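About Claloner

Claloner is a football preview and results service. We cover the smaller end of European club football: qualifying rounds, domestic cups before the big sides come in, second tiers, and the leagues that get a line or two elsewhere. We write match previews, keep league tables and form guides, and send out a digest to subscribers.

The service was started by Pacita Policarpio, who had been keeping form tables for her own use and passing them round to friends. A friend of a friend asked if he could pay for them. She set up a proper mailing list that March, and the list became a website by the end of that season. The office is in Cletville, above a shop, and has been since the second year.

There are nine of us on staff. Four write, two look after the data, one runs the website, one answers subscribers and does the accounts, and Pacita edits. We also use freelance writers in the countries we cover, who go to matches and read the local press for us.

What we cover

We follow 20 leagues through the season, along with the qualifying rounds of the European competitions. At present that comes to 311 clubs. Each one has its own page with results, goalscorers, a list of absences and a short note on how the side has been playing. The notes are rewritten when something changes, such as a new manager or a long injury, and left alone when it doesn't.

We do not cover the biggest leagues except when one of their clubs is drawn against one of ours. Plenty of other sites do that well.
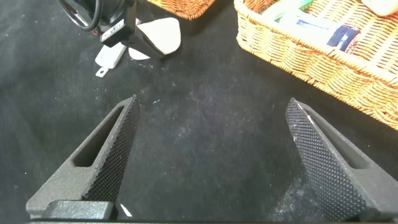
Every preview we publish follows the same order: recent form, home and away record, team news, past meetings, and then a view on how the match is likely to go. The writer has to put a view down, even when the two sides look level. We hold a planning meeting before each round of fixtures to share out the matches, and the writer who takes a tie keeps it for both legs. A second person checks the figures before anything goes up. Much of that work is small and fiddly, like the tight grid of tiny raised diamonds on a knurled pad, and one wrong goal in a table carries through to everything built on it. If we get something wrong after that, we correct the page and say at the foot of it what was changed.

Where our figures come from

Results and line-ups come from league and club announcements, checked against match reports. For the lower divisions, where announcements can be late or missing, we rely on our freelancers. Our form ratings are worked out by a program called Cirkov, which was written in the office and has been patched many times since. It weighs the last ten league matches, with more given to recent ones and to away results. It takes no notice of friendlies.

Cirkov does not pick winners and we don't publish its numbers as predictions. Writers see the ratings and are free to disagree with them -- they often do, mostly early in a season when there are few matches to go on. Where a preview goes against the rating, we ask the writer to say why.
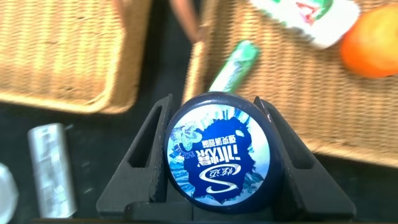
Round container with an "ice burst" label in blue and white.

The digest

The digest goes out the morning before each round. It has short versions of all the previews, the updated tables and a list of postponed matches. There are 470 paying subscribers, and the fee covers the freelancers and the rent. The website is free to read and carries a few adverts, which are marked as such.

We don't take payment from clubs or agents for coverage. Staff are not allowed to bet on any match in a league we cover, and the same rule is written into the freelancers' agreements.

The Panganiban archive

Our older results are kept in a separate section called the Panganiban archive. It holds cup and league results typed up from programmes and newspaper cuttings, some with full line-ups and some with only the score. Gaps are left blank. If you have programmes from lower-division or qualifying matches and would be willing to lend or scan them, please write to the archive desk. We pay postage both ways and return everything.

Writing for us

We take on freelancers before the start of each season and now and then in the winter break. You need to live in or near the country you want to cover, read the local language, and be able to file on time. Send two match reports of any length -- published or not -- with a note of the clubs you see most often.

Getting in touch

Corrections, subscription questions and archive offers can all be sent through the contact form. Please give the match and the competition if you are reporting a mistake. We reply to everything, though it takes longer during the qualifying rounds.

Page last updated January 2025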